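Setting Up a Two-Arm Letter-Sorting Bench in a Shared Workshop

Troltuvport Community Workshop, Build Guides
Last revised May 28, 2023

This guide explains how to prepare a tabletop sorting task for a pair of robot arms, using foam letters and plastic plates. It is intended for members who have completed the Fusidton induction and who already have both arms mounted, powered and able to move under manual control. Mounting and wiring are covered in a separate guide.

Before you begin

Reserve the bench for at least 90 minutes. Members working on the task for the first time should expect to use the full period. The following items are required:

Two arms with parallel-jaw grippers, mounted along the back edge of the table
A wrist camera on each arm and one fixed camera that takes in the whole table
A set of small foam letters
Round plates with raised rims, each a different color
The Petrauskas task sheet, which lists the letters assigned to each plate

Confirm that the emergency stop is within reach of the person running the session. No member may operate the arms alone.

Step 1. Prepare the surface

Clear the tabletop of tools, cups and loose hardware. Wipe the surface with a dry cloth. A plain, matte surface is preferred, as glossy coverings produce reflections that make the edges of the letters harder to find in the camera picture.

Check the cables on both arms by moving each arm slowly through its full working area. A cable should form a loose loop beside the joints and should never be pulled tight. If a cable drags across the table, stop and refasten it before going further.

Step 2. Place the plates

Set the plates where at least one gripper can reach the center of each without fully extending the arm. Leave a clear space between plates that is wider than an open gripper. Plates should not be fastened down; part of the purpose of the task is to release a letter gently enough that the plate stays where it is.

Step 3. Check the wrist camera view

Raise one gripper over a plate, open the fingers and look at the picture from the wrist camera. Both fingertips should be visible at the bottom, with open table between them. Place a few letters on the plate and a few on the bare surface nearby, and confirm that each can be told apart by color and outline. On a blue plate, teal letters need particular attention; a yellow one stands out clearly. 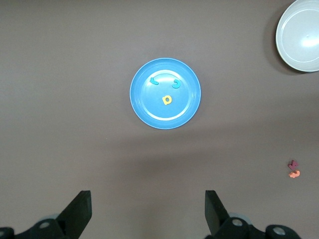 Step 4. Scatter the letters

Distribute the remaining letters by hand over the middle of the table, between the two arms. Letters may lie at any angle and may be upside down. Some should lie close together, so that the operator must choose an approach that does not disturb the neighboring piece. Keep all letters well away from the table edges.

Step 5. Set the grip

Foam compresses easily, and a high closing force will leave marks. Begin at the lowest setting in the Uvton control panel and increase it by 2 units at a time until a letter can be lifted and held without slipping. The pause between closing the fingers and lifting should be set to 1000 milliseconds for new operators. It may be shortened later.

Step 6. Run the first transfers

Assign each arm its own side of the table. Move one arm at a time until both operators are comfortable – the two grippers can meet near the center, and a collision at low speed is still enough to bend a fingertip. Approach each letter from directly above, lower the gripper until the fingers are just clear of the table, close, pause and lift. Carry the letter over the rim of the plate before lowering it.
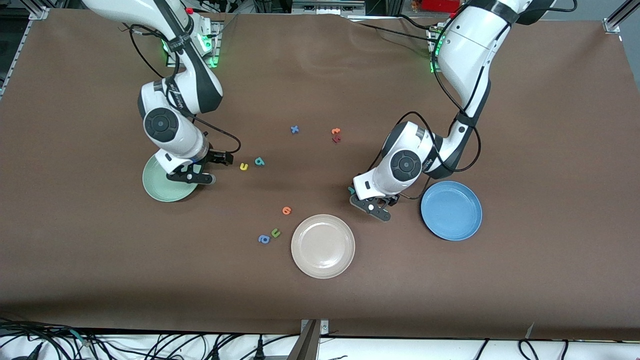
Can one arm be used if the other is out of service?

A single arm is sufficient, provided that all plates and letters are moved to within its reach. The idle arm should be powered down and parked clear of the work area, and the change should be entered in the bench log.

Step 7. Record and close down

Enter the number of completed transfers and any dropped letters in the bench log. Recordings are kept on the workshop drive for 72 hours and are then deleted, so members who wish to keep a session must copy it within that time. Return both arms to their rest positions before switching off power, and store the letters and plates in the bench drawer.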